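# The front room at 34 Skendier, July 2022

I've wanted to put this room on the page ever since the chaise came up the stairs, and I'm so happy to finally do it! It's the room we use for everything (coffee, naps, arguing over crosswords), so it collects clutter like no other room in the place. Some clearing up was called for, and I love that part too, because you get to look properly at the furniture again.

The chaise was $600 from Dervishi, and I'd have paid more for that carved back. It runs up high on one side and dips away on the other, all waves, and then you have those great big brown and cream flowers on the beige. The black coffee table was $112 at the Namham flea market. Look for the little gold ornament at the middle of the front, it's my favorite thing in the room.
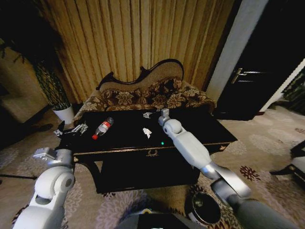
Coffee table and chaise, with a bottle and a crumpled tissue still to go.

On to the curtains! They're beige-gold and pleated, and the folds go from light tan to a much browner shade, so they sit beautifully with the chaise fabric. I ordered them with a 94-inch drop after measuring three times and getting three answers. The bottle with the red cap has a fair bit of water in it. Ours go to the houseplants before the empties go in the bin, and the ferns have never looked better.
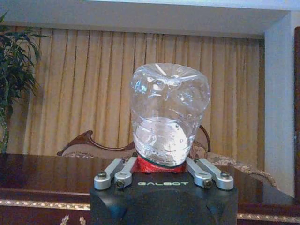 Lumturie Matić wrote in to say that pleated curtains want a going-over with the soft brush on the vacuum, top to bottom, and that she does hers every November whether they look dusty or not. She also votes for keeping the lid on the bin bag until the very last cup is out of the room, "or you'll be tying it twice."

I'm trying the brush this week. The black lacquer gets a barely damp cloth and then a dry one straight after, and the carved wood gets an old paintbrush for all those scallops. It's slow going and I enjoy every minute of it.
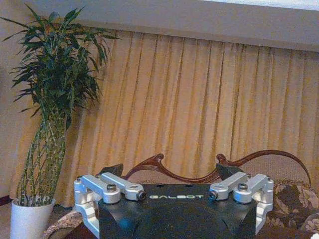 One more from the front room.

Next up is the hallway, with the mirror from Flerkley.

*Macario Zamudio*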